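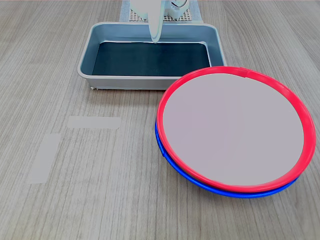
一、职工食堂餐具更新及回收工作。会议听取了后勤服务科关于Clokwood园区职工食堂餐具使用情况的汇报。会议认为，现有餐具购置批次不一，规格繁杂，给清洗、消毒和存放带来不便，应结合本年度预算逐步统一。关于餐具回收台的布置，会议同意以浅色木纹台面配圆角金属托盘的形式为准，托盘口沿应外展，便于端取；台面以外的设施维持现状。后勤服务科应于5月底前提出分批更换计划，首批更换数量以900件为限，超出部分另行报批。

二、食堂开放时段及就餐秩序。会议审议了Zandum厂区提出的延长午餐时段的申请。鉴于该厂区两班交接时间与现行供餐时间部分重叠，会议原则同意将午餐时段延长三十分钟，晚餐时段不作调整。各窗口排班由厂区自行安排，所需加班工时计入本厂区核定总额，不另行追加。就餐座位按120席设置，座位间距由行政科会同安全科现场核定。

会议同时要求，各厂区应在食堂入口处张贴供餐时间及意见反馈方式，对职工提出的意见应当登记，并在五个工作日内予以答复。

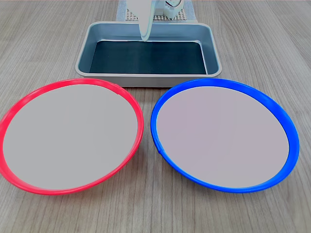

三、上年度伙食补贴结算。财务科报告，上年度伙食补贴共发放2957人次，与人事科提供的在册名单核对后，尚有个别调岗人员的补贴归属存在差异，主要涉及由Nelleck仓储部调入Clokwood园区的职工。会议决定：

（一）调岗当月的补贴由调出部门承担，次月起由调入部门承担；

（二）已重复发放的部分，从下一季度补贴中扣回，并事先书面通知本人；

（三）人事科今后应于每月末将调岗名单抄送财务科。

四、食材供应合同续签。现行蔬菜及粮油供应合同将于5月到期。会议听取了采购科对Dogar供应站履约情况的说明。该站供货总体稳定，但叶菜类到货时间偶有延误，影响早间备料。会议同意续签一年，并在合同中增加到货时限及违约扣款条款。续签前，采购科应取得不少于三家供应单位的书面报价，作为价格比照的依据。
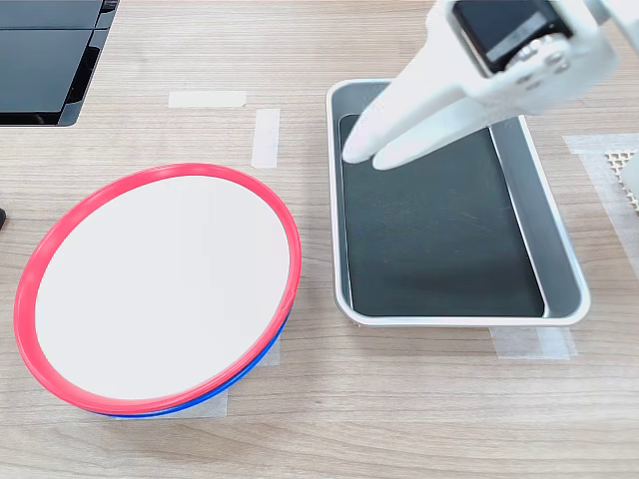 有关报价材料由采购科汇总后送财务科复核，复核意见随合同文本一并报请审批。合同续签手续完成之前，仍按原合同价格执行，不得自行调价或更换供应单位。Nelleck仓储部提出单独采购干货的请求，会议未予同意，仍由采购科统一办理。

五、其他事项。会议同意由行政科支出3553元，用于Zandum厂区食堂排风管道检修，检修应安排在非供餐时段进行。关于在Clokwood园区增设夜间供餐点的提议，因需求数据不足，留待下次会议审议，由行政科先行开展问卷调查。

上次会议纪要经与会人员确认无误。下次会议时间另行通知。

本纪要于2020年3月9日印发各科室、各厂区及仓储部。

行政科 整理

打印本页 | 以电子邮件发送

联系我们 | Clokwood行政科 版权所有 | 返回顶部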